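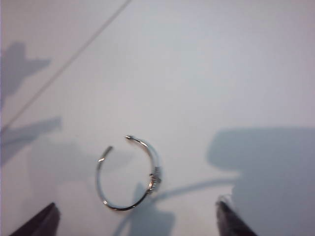 Ticket: Ring sizes missing at checkout, orders going through without a size
Shop: Drandside (handmade jewelry, online only)
Opened by: Apolline Gilbert
Opened: June 17, 2024
Status: Closed
Priority: High

Original report

Customers can put a ring in the cart without choosing a size. The size menu shows on the product page and it works if you use it, but if you skip it the Add to Cart button still goes through. The order then reaches us with the size field blank. I have to email each person and ask, and some take days to answer.

This affects closed bands only as far as it matters to us. The open rings are adjustable and are sold in one size, so a blank field is correct for those. On the closed bands it is not correct and we can't make the piece without it.

Shop software is Estusia, hosted plan. The product options come from the Barua add-on. Theme is Prirkar, with a few color changes and a different font. No custom code that I know of.

What I have tried so far:
Cleared the browser cache.
Tried a second browser and a phone. Same on all of them.
Opened the product in the admin and saved it again with no changes.
Turned the "Required" box for Size off and on again.

None of this changed anything.

Reply from support

Thanks for the details. Please send the following:
The product type used for the closed bands and the one used for the open rings.
The version number of Barua, shown at the bottom of its settings page.
Whether the problem also happens from the quick view window on the collection page.
The last time you remember the size being enforced.

Please don't reinstall Barua yet. Reinstalling clears the saved option sets and you would have to enter them again.

Reply from Apolline Gilbert

Both kinds of ring use the same product type, Rings. I set it up that way in February when I moved everything out of Accessories. Before that, closed bands were their own type.

Barua says version 2. It doesn't show anything after the 2.

Quick view does the same thing. Necklaces are fine: the chain length is required and the cart refuses if you leave it out.

I can't say exactly when it was last working. The oldest blank order I can find is from after the February move, but sales were slow then and most people pick a size anyway.

Also, we have 700 products listed, counting the retired ones. If the fix means editing each one by hand I would like to know that now.

Reply from support

You won't need to edit each one.

In Barua, the required setting is stored on the option set, and an option set is attached to a product type. Where two option sets are attached to the same type, the one lower in the list is applied last and its settings win. We looked at your shop and the Rings type has two sets attached:

1. Closed Band Sizes (Size, required)
2. Adjustable (Size, not required, default blank)

The second set is overriding the first on every product in Rings. That explains why the menu still shows the sizes while the cart accepts a blank. Turning the Required box off and on only changed the first set.

Steps to fix:

1. In the admin, go to Products, then Types, and create a new type called Rings Adjustable.
2. Go to Barua, then Option Sets. Open Adjustable and change its type from Rings to Rings Adjustable. Save.
3. Go back to Products and filter by the tag you use for the open rings. Select all and use Bulk Edit to change the type to Rings Adjustable.
4. Open Closed Band Sizes and confirm that Rings is the only type listed and that Required is checked.
5. In the theme settings, under Performance, press Rebuild Product Pages. Wait 10 minutes before you test.
6. Test one closed band and one open ring, from the product page and from quick view, in a private window.

Bulk Edit handles 30 products at a time on your plan, so step 3 may need to be repeated.

Reply from Apolline Gilbert

Done through step 6. Results:

Closed band, product page: blocked, message says "Please choose a size." Good.
Closed band, quick view: blocked, but no message. The button just does nothing.
Open ring, product page: goes to cart. Good.
Open ring, quick view: goes to cart. Good.

The Rings collection page is now missing all the open rings. I assume that is from the type change.

Reply from support

Yes. Your Rings collection is built automatically from the rule "Type is Rings." Edit the collection, add a second rule "Type is Rings Adjustable," and set the match to Any condition. If it is left on All conditions, the page will be empty.

The missing message in quick view is a setting in Prirkar. Go to Theme Settings, Quick View, and check Show Option Errors. It is off by default.

If you have discount codes or shipping rules limited to the Rings type, add the new type to those as well.

Reply from Apolline Gilbert

The collection is back to normal and the message shows in quick view. One shipping rule was limited to Rings and I have added the new type to it. No discount codes were affected.

I placed a test order for a closed band and the size came through on the packing slip. You can close this.

Closed by support. Cause: two option sets attached to one product type. No change made to the Barua add-on.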